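Clomstead Toys opens orders for Lilex, a shape set that comes with its own big wooden board

For release in November
Contact: Konrad Baran, Clomstead, Skarnau

Hi, I'm Konrad Baran and I run Clomstead. My sister tells me a press release should be written as if somebody else wrote it, but there are only a few of us in the shop and everybody else is packing boxes, so you've got me.

Here's the news first. Our new set is called Lilex, it goes on sale this November, and it's a bundle of bright plastic shape blocks with a big pale maple board to play on. We're making 469 sets in the first run. Of those, 100 are set aside for preschools and libraries at a lower price, and the rest go to whoever wants them (grandparents, mostly, if our mailing list is anything to go by!).

If you've had a toddler in the house you know the shapes already. There are cubes, cylinders, hearts, stars and triangular prisms, in red, blue, green and yellow. They're the same family of shapes you'd find in any sorting toy, and I didn't want to mess with that. Kids know a star when they get hold of one. What I did want was a fine ribbed texture on top of the blocks, so there's something for a small thumb to run over, and I drove the molding people slightly crazy getting it right. The first samples were so coarse they sounded like a zipper. The second ones you could hardly feel at all. The ones we kept are in between, and my niece spent most of a dinner scratching at the top of a star with her fingernail, which I took as approval.

You'll notice I haven't mentioned the box with the holes in the lid. Lilex doesn't have one. I love those boxes, we've sold them for years and we'll keep selling them. But I kept watching children at our store table, and after a while they'd stop posting shapes through holes and start lining them up along the edge of the table, or making a road, or a letter, or a long thing that they told me was a dog. The floor was no good for it because the rug ate the rows. The table was no good because somebody always needed it for coffee. So we thought, okay, let's give them a board.

The board took longer than the blocks. We went through 6 versions and I still have most of them leaning against the wall in the office. One was painted white, and it looked great until the first kid with a crayon. One had a raised rim that the bigger children liked and the little ones kept catching their sleeves on. One was round, and I don't want to talk about the round one. In the end we went with a plain flat rectangle with clean-cut edges and no rim at all, and I'm so glad we did. It's large enough that a child can build a whole row and still have room to change their mind.

The wood comes to us from Domański, a family joinery just down the road from us, and they also cut the boards. I asked them early on not to sort out every piece with a bit of life in it. Some boards are nearly plain. Others have long wavy streaks running across them, with a few small dark knots and flecks. Parents sometimes write to ask whether a knot is a flaw, so let me say it in advance: no, it grew like that, and we like it. If you get one with a lot of figuring in it, I'm a bit jealous.

People have asked me what you're supposed to do with the set. There's a small folded sheet in the box with ideas on it, and then you can lose the sheet. My own favorites are these. Make a row and let the child carry it on. Make a letter, starting with T or L, and see if they want to make it again somewhere else on the board. Put two stars of different colors side by side and talk about what's the same and what isn't (this one goes on a lot longer than you'd think). Have them close their eyes, hand over a block and let them guess which it is before they peek. With older kids I like to build something, give them a good long look, cover it with a dish towel and have them build it from memory. I lose at that one. I lose at it badly.

For teachers, the board is handy because you can carry on where you left off. We tried early sets with a preschool group here in Skarnau over 3 weeks, and the thing I heard most was that children liked coming back after lunch and finding their pattern where they'd left it. Two of them got into a pretty serious argument over whether a heart can be part of a letter. I say yes. One teacher also asked for a second board so that two children could copy each other's patterns across a table, so we'll be selling boards on their own too, a little later in the winter.

A few practical things, and then I'll let you go. Wipe the blocks with a damp cloth and mild soap. Wipe the board with a barely damp cloth and then a dry one, and please don't soak it or put it in the dishwasher — somebody did with one of our test boards, and I was shown the results. Keep it away from radiators. Every board has its corners eased by hand before it leaves, and if yours ever feels rough, write to me and we'll sort it out. Replacement blocks can be ordered one at a time, because I know where hearts go and it's under the car seat.

Orders are open through our website and at the store. We expect boxes to go out within about two weeks of ordering while the first run lasts. Preschools and libraries should write to us directly and say how many children will be using the set, and we'll get back to you with the lower price and a delivery slot. Writers and editors who'd like a set to try at home are welcome to one, just tell us where to send it. We don't need it back, and I'd love to hear what your kids build. 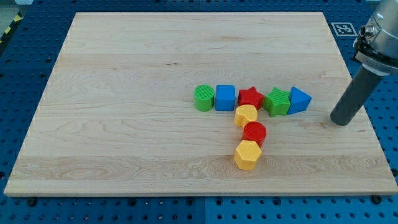
SKARNAU, November — Lilex blocks set out on the maple board, with two stars next to each other in the row and a yellow heart coming in underneath. I call it a T that leans a bit. My niece says it's a sideways cross, so take your pick for the caption.

You're welcome to use the photo with any piece about Lilex or Clomstead. Please credit it to Clomstead. I'm happy to talk by phone, and mornings before ten are best, before the store gets noisy. If you're nearby, come in and ask for Konrad. There's a board out by the window and you can have a go yourself.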